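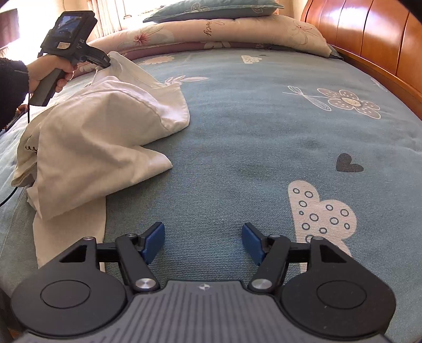
Blue-gray patterned sheet, spread on a bed.

Lestgate Sewing Room — Fall Walk-Through Checklist, With Comments
Last updated: Monday, October 4, 2021

Marks used: OK, FIX (can stay in use, needs attention), OUT (unplugged or put away until repaired). Comments go under the item they belong to. The April sheet is in the blue binder if you want to compare, and I really do recommend a look, we have come a long way since then!

1. DOORS AND WALKWAYS

1.1 Front door opens all the way and stays open with the hook. OK
The new hook is wonderful. The old rubber wedge has gone in the trash.

1.2 Back door clear on both sides. FIX
Clear on the outside. Inside there were two bags of batting leaning on the frame, and they slide down into the doorway if you bump them. I moved them under the shelf. Batting lives under the shelf now, please, even for five minutes.

1.3 Main aisle between the machine tables and the cutting table. OK
The aisle measures 55 inches with every chair pushed in. With people sitting down it is a good deal less, but I walked it with a full laundry hamper on my hip during open sewing on Saturday and did not have to ask anyone to scoot. This was my favorite result of the whole walk-through. Turning the cutting table sideways was a great idea and I am so glad we tried it.

1.4 Rugs and mats flat, no curled corners. FIX
The mat by the ironing station has a corner that has decided to live its own life. Double-sided carpet tape is on the shopping list. Until it's taped, the mat is rolled up behind the door.

1.5 Lights over stairs and entry. OK

2. POWER

2.1 Wall outlets: covers whole, no scorch marks, plugs fit snugly. OK
The outlet behind the serger used to let go of its plug if you breathed on it. It was replaced over the summer and now grips like it should.

2.2 Power strips plugged straight into the wall, none plugged into another strip. FIX
Found one strip feeding another under the quilting table, with the phone chargers on it. Separated them. If you need a spot for a phone, the shelf by the coat hooks has its own outlet.

2.3 Irons on their own outlets, never on a strip. OK
All of them! Every single iron! The red tape labels on the plugs are doing their job.

2.4 Load on the ironing wall. OK, with a note
Our limit for that wall is 2000 watts, which we set ourselves after the breaker tripped in the middle of the curtain class. The little travel iron is marked 700 watts, so it can share with one of the mid-size irons and still leave some room. Two big steam irons together cannot. The chart is taped at eye level beside the outlet, and I have rewritten it in fat marker because the pencil one had faded to almost nothing.

2.5 Extension cords. OK
None in use. The one we own is hung on its nail, and the outer cover is good along the whole length. I ran it through my fingers twice.

2.6 Cords off the floor or tucked behind table legs. FIX
The foot pedal cords are the trouble, as ever. They creep. I put hook-and-loop ties on the table legs for the long ones. Please use them even if they look fussy, they take a second once you get the knack.

3. SEWING MACHINES

3.1 Needle guards and face plates on and tight. OK
One loose screw on the white Ginting at the window table, tightened. These Gintings are old and heavy and noisy and I love them dearly, but they do shake themselves loose on denim. Worth a quarter turn with the small screwdriver before any jeans project.

3.2 Pedals return fully when the foot comes off. FIX
Ginting at the end of the row: the pedal comes up slowly. Opened it and found a surprising amount of lint and one small shirt button. Cleaned it, better, still a touch lazy. Marked FIX and tagged with yellow yarn. Fine for slow straight seams, please keep beginners on another machine until it has been looked at again.

3.3 Hand wheels turn freely, belts whole. FIX
Belt on the treadle-conversion machine has a nick. It's a small one, but a nick in a belt only goes one way. New belt ordered, old one stays on for now, check it each time you sit down.

3.4 Lamp bulbs covered and not loose. OK
We have moved the last machines over to LED bulbs. No more warm forehead when you lean in to thread!

3.5 Serger: knife cover closes and clicks. OUT
It closes but does not click, and the cover can drift open while running. Unplugged, cover taped shut, sign on it. I know this hurts, a lot of you are in the middle of knit tops. The Worngate group has offered us serger time at their place while ours is being repaired, which is incredibly kind of them. Sign-up sheet is by the phone.

3.6 Switched off when changing needles or feet. OK
This is a habit check more than a thing check. I watched during open sewing and saw people reach for the switch first, over and over, without being reminded. It made my day.

4. CUTTING TABLE

4.1 Table steady, leaf locks tested. OK
Leaned on all the corners with my full weight. The Bistholm table was the best yard-sale find we ever made. The leaf locks are stiff, so push until you hear the second clunk. The first clunk is a liar.

4.2 Rotary cutters closed when not in the hand. FIX
Found one open, lying under a pile of flannel. I am going to be a bit of a nag about this one. Close it every time you set it down, even between two cuts of the same strip. The ones with the squeeze handle close on their own, so if you know you forget (I forget!), choose one of those.

4.3 Old blades in the blade tin. OK
The tin with the slot in the lid is about half full. It gets taped shut and swapped when it reaches the line. No blades in the scrap bag, please, people dig through the scrap bag with bare hands looking for treasures.

4.4 Scissors hung up or in the block, points down. OK
The wall outlines are a joy. You can see straight away if a pair is missing.

4.5 Cutting mats flat, no deep grooves. FIX
The big green mat has a groove along the most-used line and the blade wants to jump into it. Turned the mat over, back side is lovely. When that side goes too, we get a new one and cut this one up for small work.

4.6 Non-slip strips on the back of the clear rulers. FIX
Missing on the long ruler. A ruler that slides is how fingertips get nicked. Clear grip dots are in the top drawer and I will put them on this week, or anyone who gets there first is welcome to.

5. IRONING STATION

5.1 Boards lock and do not sink. OK

5.2 Covers free of scorched or shiny patches. FIX
The narrow board has a brown patch near the tip. A fresh cover made from an old cotton bedsheet over a wool blanket layer would be perfect, and a great little project for someone new. Check that the sheet is all cotton first. Poly blend will melt on the hot setting, and it smells awful.

5.3 Steam irons: no drips, no leaks at the cord, heel rest steady. FIX
The purple iron spits. Emptied it and ran it clear, and it behaved after that. Please empty the tanks at the end of the day, all of them, over the sink.

5.4 Auto shut-off tested. OK
Timed every iron with my knitting beside me and got half a sock heel done. They all shut off. What a nice way to do an inspection!

5.5 Nothing stored within arm's reach of a hot iron. FIX
Spray starch and a paper pattern were sitting on the end of the board. Starch cans have a new shelf above the thread rack, away from the heat.

6. FABRIC AND NOTIONS STORAGE

6.1 Heavy bolts low, light things high. OK
The wool coating has come down to the bottom shelf at last. My shoulders thank whoever did it.

6.2 Shelves fixed to the wall. OK
Tugged each upright. No movement.

6.3 Donated clothes and linens checked for pins before they go into the bins. FIX
This one needs more care. I found a straight pin in the hem of a pair of trousers and another in a folded curtain. Run the magnet wand over everything, then feel along hems and waistbands with the flat of your hand. Old tailoring hides pins in places you would never expect. Donations wash up well, by the way, and there is some gorgeous tweed in this month's bags.

6.4 Pins in magnetic dishes or cushions. OK
Swept the floor with the magnet on a stick afterward. There was a harvest, mostly from under the chairs by the window. Shoes on in the room, always, including in summer.

6.5 Dyes, fabric glue and machine oil labeled and closed. FIX
The jar of machine oil had lost its label and looked exactly like the clear glue. New labels front and lid.

7. FIRST AID AND FIRE

7.1 Extinguisher on its hook, needle in the green, tag readable. OK

7.2 Smoke alarm tested. OK
Very loud. Apologies to the downstairs neighbors, who were good-humored about it.

7.3 First aid box stocked. FIX
Finger bandages low, as always in a sewing room. Tweezers are back in the box after a vacation in the bead drawer. Burn gel needs replacing before winter classes.

7.4 Exit plan posted and correct. FIX
The drawing still shows the cutting table in its old place. Will redraw.

STILL OPEN AFTER THIS WALK-THROUGH

Serger cover to repair shop (3.5)
Belt for treadle conversion, on order (3.3)
Slow pedal, yellow yarn machine (3.2)
Carpet tape for mat (1.4)
Grip dots on long ruler (4.6)
Narrow board cover — who would like to make it?
Finger bandages and burn gel (7.3)
Exit plan redraw (7.4)

When you finish one of these, put your initials and the day beside it on the paper copy on the door, and pull the yarn tag off the machine if it had one. Yarn tags go back in the jar by the button drawer.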